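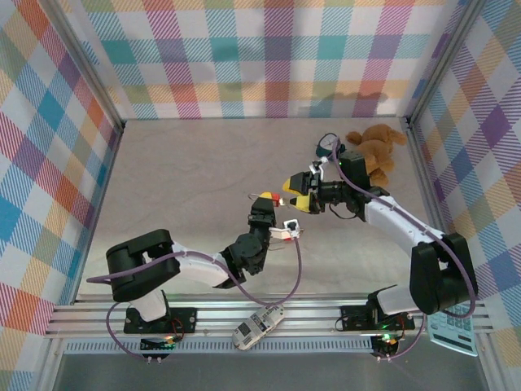
Anas Awad
Redactor de la sección de Textiles y Artes Decorativas

Tartán

El tartán es un diseño de franjas horizontales y verticales de varios colores que se cruzan en ángulo recto y forman una cuadrícula. Nació como tejido de lana y se asocia sobre todo con Escocia, pero hoy aparece en camisas, mantas, vajillas, papel de regalo y paredes enteras. ¡Pocos dibujos han viajado tanto con una regla tan sencilla!

Terminología

En español se habla de «tartán», de «tela escocesa» o, más coloquialmente, de «cuadros escoceses». En inglés norteamericano se prefiere plaid, palabra que en Escocia designaba una prenda, una manta larga que se llevaba sobre el hombro. El papel pintado de cuadros multicolores suele venderse con cualquiera de estos nombres.

Estructura

La unidad básica se llama sett: la secuencia de franjas, con sus colores y anchuras, que se repite a lo largo y a lo ancho de la tela. En la mayoría de los casos es simétrica, es decir, llega a una franja central —el pivote— y desde ahí retrocede en orden inverso. Lo fascinante ocurre en los cruces. Donde la urdimbre y la trama comparten color se obtiene un tono puro; donde difieren, el ojo mezcla los hilos y percibe un tercer color que ningún tintorero preparó. Con seis colores de partida pueden aparecer hasta quince mezclas, además de los seis originales.

El ligamento habitual es la sarga de dos por dos, responsable de las finas diagonales que se aprecian de cerca en la lana. En las versiones impresas ese efecto se imita a veces con un rayado, o se sustituye por colores planos y más vivos.

Historia

Se conocen tejidos de cuadros muy antiguos en Europa y en Asia central. En las Tierras Altas escocesas, los primeros dibujos dependían en buena medida del tejedor y de los tintes disponibles. Tras la derrota jacobita de 1746, una ley restringió la vestimenta de las Tierras Altas; fue derogada en 1782. La asignación sistemática de un tartán a cada clan es en gran parte obra del siglo XIX, cuando el entusiasmo romántico por Escocia disparó la demanda.

Del telar a la pared

Pasar el tartán al papel pintado plantea un problema precioso: el raport. Las franjas horizontales deben coincidir de un paño al siguiente, y las verticales han de caer a plomo, porque cualquier desviación salta a la vista. En los rincones conviene decidir antes de cortar si el dibujo continúa o vuelve a empezar. Los cuadros grandes acercan visualmente la pared; los pequeños, vistos de lejos, tienden a fundirse en un tono medio.

Véase también: Sarga, Pata de gallo, Príncipe de Gales, Vichy, Papel pintado

Revisión: Munther Nimri, 2025-12-04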